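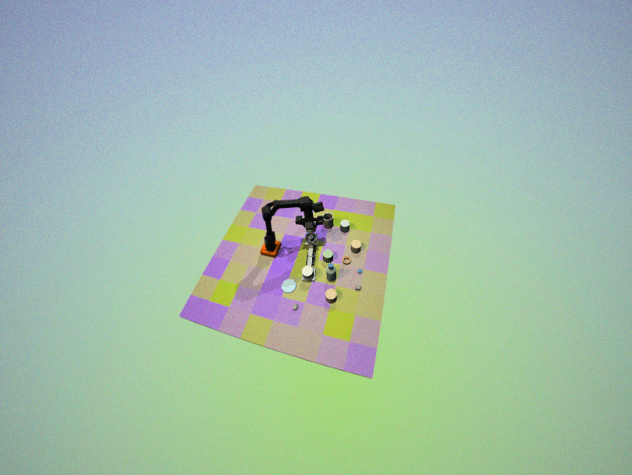 Simulated tabletop task, arm and small objects on the tiled mat.

About Guritz

Guritz tests whether robot arms can do ordinary chores: clearing a table, sorting a parts tray, putting the cap back on the right bottle. We don't build arms. We write the tasks, run them in simulation and report the failure rates to the people deciding whether to buy.

Our current set, Vunholm, has 17 chores. Each is run 200 times with the objects moved between runs. An arm passes a chore when it finishes without a reset. The best controller we have tested passes 9 in simulation and 7 on the bench in Brenumwood. Thin, flat items cause most of the losses — rings and discs in particular. 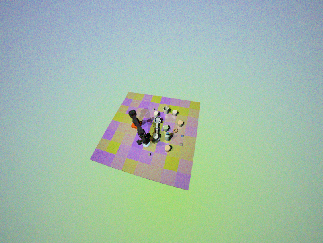

Oltmanns wrote to us in June that a simulated pass tells a shop floor very little, and that they would sooner see one arm work a full shift at a packing table. We agree on the shift test, and it is being added to Vunholm. Simulation stays as the first filter.

Task files and scoring rules are sent on request.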